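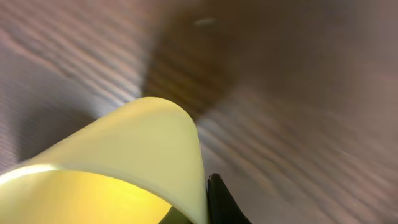

Fig. 1. Wrist camera view: black finger at the side of a translucent yellow-green piece, wood surface behind.

Handout 4: Budgeting for a gripper cell
Course: Planning and Buying Shop Equipment
Instructor: Urs Hubmann
December 2022

Read this before you open the quote packet. The packet holds one quote from Varnura for an arm, one from Hukberg for the gripper and wrist camera, and a letter from Jääskeläinen offering to put the two together. You will be asked to defend a number. Most of you will defend one that is too low, as last year's group did.

1. What the quote covers

A quote covers what the seller ships. The Varnura quote is clear about the arm, the controller and one cable set. It says very little about the table the arm bolts to, the guarding, or the hours it takes somebody to teach the first job. It uses the word "ready" four times. I would like you to cross it out each time and write down what is ready, and for whom.

The Hukberg quote prices fingers by the pair, and they are treated as a one-time purchase. I don't believe that. Fingers are a wear item until a supplier shows me a log that says otherwise. Put them on a yearly line.

2. The part decides the price

Look again at Fig. 1. The piece is curved and light comes through it. Both things matter when you buy. A curved side gives a flat finger less to hold, so you may need shaped fingers, and shaped fingers are usually a custom order. Clear and half-clear materials can be hard on cameras and depth sensors. The grain behind the piece is streaked with motion blur, and a dark shadow crosses the wood. If your plan depends on pictures taken while the arm moves, then lighting and a faster shutter belong in the budget. They are in neither quote.

Ask the seller to run your part. A demo with a steel block tells you how the machine handles a steel block.

3. The Rarngate case

Rarngate is a small packing shop that planned a cell for one light plastic part. Their first plan allowed 13 working days for setup. The log shows 129. The arm was on time and worked as sold. The days went to finger changes, a second set of lights, a table that had to be replaced, and waiting for answers by email. Paid integration help came to 664 hours, all of it outside the purchase order, under "general maintenance." On paper the project met its budget. I leave it to you to decide what that is worth.

Notice that no line in the plan was dishonest. The plan simply had no line for the things that went wrong - and the person who wrote it had never run a cell.

4. Lines your budget must have

Arm, controller, mount
Gripper, camera, spare fingers (first year and each year after)
Lighting and table
Guarding and safety review
Setup labor, yours and theirs, on separate lines
Training for two people, never one
Service contract, with the response time written in
Lost output during setup
Removal or resale

Leave a line at zero if you must, but write a sentence saying why it is zero.

5. Payback claims

The Jääskeläinen letter promises payback by "the second March after install." The sum behind it assumes the cell runs every shift, and that the worker it replaces costs nothing once moved. Redo it with the cell running half the time. Then redo it with one long repair. If the case only holds in the first version, say so in your report. "Do not buy" is an acceptable answer and has earned full marks before.

6. For the next session

Bring a one-page budget and a list of questions for each of the three suppliers. The parts price list runs to 159 items - you don't need to read them all, but find the finger pads, the camera cable and the gripper seals, and note the lead time on each. Two of those are marked "on request." Write down what you would do if a cable failed in your busiest week.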